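Sixty-nine takes, and a bug I should have spotted in January

Juniper Zamora
18 Feb 2025

I love a good fault. A proper one, with a pattern in it! And Zillel has just given us the best one yet.

The job sounds dull on paper: show the system how hands handle everyday objects, so our robot at Itcombe can learn to do it too. We logged 69 takes and the first 40 were lovely. After that the wrist position began to jump. One instant the hand was where it should be, the next it was on the far side of the room, and then it was back again. Replay that on a real arm and you get a lurch hard enough to trip the safety stop (it did, and I yelped).

I blamed the cube tracking first, then the lighting. I spent a whole evening on the lighting.
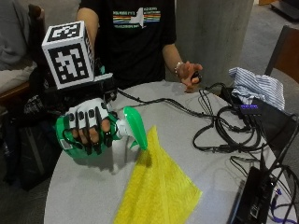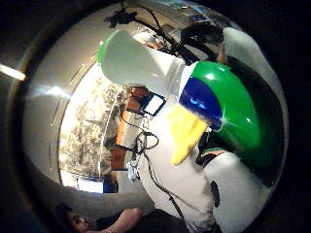 There are plenty of black cables in both, and that's where the trouble was. A plug on one lead had worked a little loose, so whenever it was tugged the clock slipped and old position readings arrived late, stamped as new. I went through 3000 readings by hand to be sure — the jumps lined up with the slips every single time. I was so happy I rang my sister.

Whitlock, reading the draft of this, wrote back that a loose plug is only half of it, and that the arm should never have accepted a jump that size in the first place. Fair point! So there's now a limit in the replay code, and anything over it stops the run before the motors hear of it. We've tried it on 56 takes so far and it has caught every bad one.

Next job is shorter leads, with clips.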